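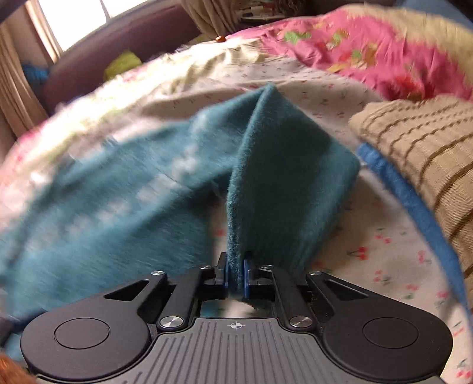
Progress report to Lindemann, electronic leaflet project for Fletomen tablets
Prepared by Trinh Trương for Naveed Jatoi, program lead
4 Jan 2026

Status

The project is on schedule for the first submission and behind schedule on translation review. Spending is within the approved amount. One decision is needed from Lindemann before the next reporting period and is set out under Decisions requested.

Scope of the work

The grant covers conversion of the Fletomen patient leaflet from a fixed page layout to structured electronic text, the checks needed to show that the two versions say the same thing, and the procedure for keeping them the same after approval. It does not cover changes to the medical content of the leaflet. Safety updates continue to go through the normal labeling route and reach us as approved text.

Fletomen is packed in 2 strengths. These share one leaflet in most markets and have separate leaflets in the rest. The original plan assumed a shared leaflet everywhere. We corrected this in September and the corrected plan is the one reported against here.

Conversion

The English master is complete. Each section of the leaflet is now held as a separate block with its own version number, approval reference and effective date. Headings follow the approved template without local changes. Dosing tables were the slowest part – the paper leaflet uses merged cells to save space, and merged cells are read in the wrong order by screen readers. The tables have been rebuilt with one dose per row. Wording in the cells is the same as in the approved text.

The storage section contained a line about removing the tablet from the blister that appears on paper only as a drawing. We have left the drawing in place and added the text equivalent already approved for the large-print leaflet. No new wording was written.

Comparison testing

Skitatell is used to compare the structured text with the approved paper leaflet. The tool strips layout from both files and reports differences in words, numbers, units and punctuation. A converted leaflet passes when every reported difference has been closed or has a written reason signed by the labeling reviewer.

The first comparison of the English master produced 60 differences. Most came from hyphens at line ends in the paper version and from non-breaking spaces between a number and its unit. The rule set has been changed so that line-end hyphens are joined before comparison. Differences in spacing next to a number are still reported, by choice, so that a missing space in a dose cannot pass unseen.

Two differences were real. A cross-reference in the section on other medicines pointed to the wrong section, and a side effect was listed under the wrong frequency heading. Both errors were in the converted file and not in the paper leaflet. Both were corrected and the comparison was repeated in full.

Readability on small screens

A short reading check was carried out with the English master in phone and tablet formats. Readers were asked to find specific information, such as what to do after a missed dose, and to repeat it in their own words. Sessions took place at home and no product was handled. 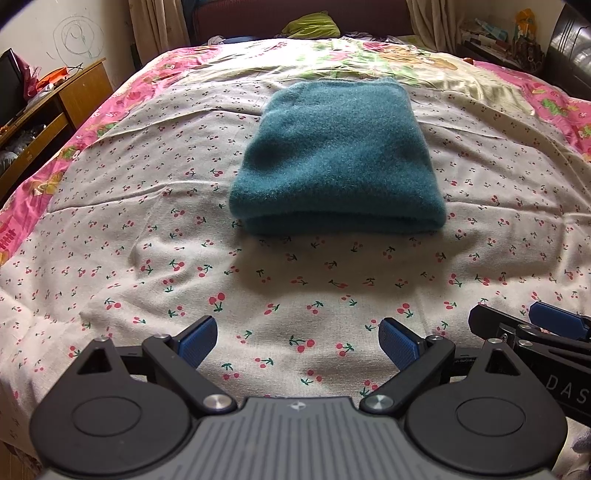

Folded teal blanket on a cherry-print sheet.

The missed-dose section was found without help by all readers. The section on driving was harder to find on a phone, where it falls far down the page. We will test a contents list that stays open at the top of the page. This is a display setting and does not alter the approved text.

Link from pack to leaflet

Vellik, the packaging contractor, has supplied print samples of the carton with the two-dimensional code. The code resolves to a landing page and not to a leaflet file, so that the leaflet can be updated without a change to the carton. Scans were good on flat panels and poor where the code crossed the crease next to the tuck flap. Vellik has moved the code to the back panel. New samples are due before the artwork is frozen.

The quality agreement with Vellik did not say who checks the landing page address at batch release. A draft amendment gives this check to Vellik's line clearance step, with the result entered in the batch packaging record. Comments from Lindemann's quality unit have been received and are being worked in.

Issues

Translation review is 5 weeks behind plan. The delay comes from the rebuilt dosing tables, which local reviewers treated as new content and sent back for full medical review. A note explaining the table changes, with the old and new layouts side by side, has gone to all local offices. Three have accepted it and returned to the shorter review.

The archive format for superseded leaflets is still open. Skitatell can export a readable copy of each version but does not carry over the approval reference. At present the reference is added by hand, and a second person checks the entry. The supplier has the request for a fix and has not given a date.

Decisions requested

Lindemann is asked to confirm whether the markets with separate leaflets should be submitted together with the shared-leaflet markets or in a second group. We recommend a second group. It keeps the first submission date and lets the local offices finish table review without pressure on the rest.

Work planned for the next period

Close the translation review for the shared-leaflet markets.
Repeat the scan test on the revised carton samples from Vellik.
Sign the amendment to the quality agreement.
Complete the update drill, in which a test safety change is carried from approved text to live leaflet within 4 working days.
Issue the archive procedure, with the manual entry step included until the export is fixed.

Supporting records, including the comparison reports and the signed reasons for open differences, are held in the project file and can be sent on request to Trinh Trương.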